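Section 6. Working beside the bin cell: set-up, daily start and handover

For operators and bench staff at Ruddock. This section comes after section 5 (power and air) and before section 7 (cleaning).

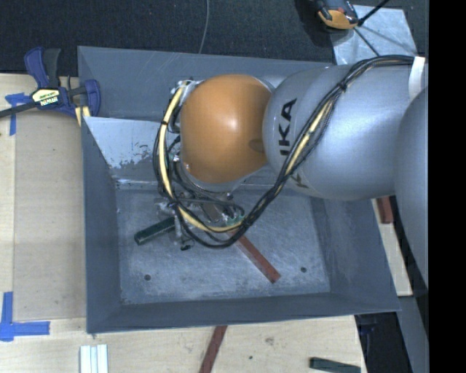

Before the cell came, two people at this bench took the blocks out of the bin by hand and laid them ready for the next station. Now the arm does the picking, and the work of the people has changed more than it has become less. You fill the bin, you check the clamp and the tape, you decide what to do when the arm stops. This section explains these jobs in the order in which they come during a shift.

Please read everything once before you do any step. If you worked at the old bench, read also 6.5, where we collected what is different for you.

6.1 Before you start

You need: the key for the mode switch, the shift sheet, a roll of blue tape, a soft brush. Gloves are allowed for filling, but take them off when you use the hand panel.

CAUTION — The arm can move without warning when the mode switch is at AUTO, also when it has been still for a long time. A still arm is not a stopped arm. Put the switch to HOLD and take the key with you before you reach over the bin.

6.2 Checking the bin and the table

1. Turn the switch to HOLD. Remove the key and keep it in your pocket.

2. Look at the bar clamp on the side of the bin. The jaw must sit flat on the edge. Try to move the bin with one hand. If it moves, tighten the clamp and try again.

3. Compare the table with the drawing on the inside of the cupboard door. The tape marks on the table belong to the set-up and may not be moved. When a corner of the tape comes up, press it down. When it does not stay down, put new tape exactly on top of the old one.

4. Look into the bin. Scratches and worn places in the metal are normal and you do not need to report them. A bent wall or a sharp edge must be reported.

5. Remove dust and small chips with the brush. Do not use compressed air inside the bin, it blows the chips into the gripper.

6. Look at the cables and the hose along the arm. They must hang in their loop and may not be caught between two parts of the arm. Look only. Do not cut or tighten a cable tie yourself, even if it looks too loose to you. The loop needs its length when the arm turns.

Note: The hose is the part that we have replaced most often. If you hear air, write the time on the shift sheet and call maintenance.

6.3 Filling the bin

1. Keep the switch at HOLD.

2. Put the blocks in by hand, in small amounts. They do not need to lie straight and you may mix the colours. Many of you still sort them, as we did at the old bench. It does no harm, but it costs you time and the arm does not need it.

3. Stay below the line on the inside of the cupboard drawing. One full load is 128 blocks. With more than this, the upper ones slide over the edge when the gripper pushes.

4. Blocks that lie on the table beside or in front of the bin are not seen by the cell. Put them back in the bin with the next filling, or leave them for the end of the shift.

5. Step back behind the yellow floor line, put the key in and turn it to AUTO. Press START on the hand panel and hold it until the lamp is steady.

CAUTION — Never put a single block into the bin while the arm is working, not even "quickly". This was the cause of both near misses we had since November.

6.4 When the arm stops

The panel shows one of the messages below.

BIN EMPTY. Fill again as in 6.3.

NO GRIP. The arm tried three times and gave up. Turn to HOLD, take the key, and move the blocks a little with your hand, most of all the ones which lie close to the wall. Then continue. If the message comes again within 300 seconds, call the shift lead.

FORCE LIMIT. The gripper has touched something harder than expected. Do not press CONTINUE. Turn to HOLD and look at the fingers of the gripper. If one looks bent, leave the cell at HOLD and call maintenance.

DURNEO LINK LOST. The cell has no connection with the Durneo planning software. The arm is not damaged. Work by hand from the second bin until the message goes away, and write it on the sheet.

Note: You are allowed to stop the cell at any time, and you do not have to explain it in writing. Stops made by operators are not counted in the figures for the shift.

6.5 What is different from the old bench

The speed is not yours any more. At the old bench, slow hands meant a slow shift. Now the cell gives the speed, and you are not measured by it.

You stand less and walk more. One person looks after the bin cell and also the Buvon packing table. Some colleagues like this and some find it tiring for the head, because you must listen for two machines. Change places after every two hours. Please do this also when you feel well.

Talking is harder. At the old bench two people stood together; now the second person is on the other side of the hall. For this reason the handover takes ten minutes and both shifts are present. Say aloud what the cell did, and do not only leave the sheet.

Hand picking stays part of the training. Every operator works one hour by hand each Tuesday at the second bin. We need this skill when the link is lost.

6.6 End of shift

1. Let the arm finish its movement and go to the rest position.
2. Turn to HOLD and take out the key.
3. Collect the blocks from the table.
4. Fill in the shift sheet: stops, messages, air noise, tape replaced.
5. Give the key to the next operator by hand. Do not leave it in the switch.

Questions about this section go to Kibet Mwaipopo, operator training.

Comments (4)

nightshift_2
In 6.3 step 3 "the line on the inside of the cupboard drawing" is not clear. Is the line on the drawing or in the bin?

K. Mwaipopo
On the drawing. It shows the height of the fill measured from the rim. I will write it better in the next version, thank you.

Nondard service desk
Please add that the hand panel must be hung back on its hook before AUTO. We had two calls for a broken panel cable.

old bench
The hour on Tuesday is good, but can it be in the morning? At the end of the shift my hands are no use for it.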